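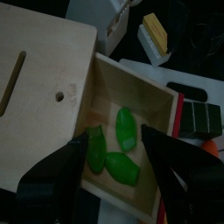
A plywood box with its drawer pulled out

About us

Hello, I'm Radomir, and Stirside is my little evening cookery school in Treston. I started it in my own kitchen with 15 borrowed chairs and a very patient neighbour downstairs (thank you, Mrs Kolář!), and we've since moved to a proper room with proper ovens.

I teach the soups, breads and dumplings I grew up with. Abdelghani Helmy joined me one February to do a single evening on tagines and never left - his preserved lemon class now fills up faster than any of mine, and I'm only slightly jealous.

Roughly 300 people cook with us each year, and plenty had never chopped an onion before. Come hungry, bring a tub for leftovers and wear shoes you don't mind getting flour on. Doors open at half past six.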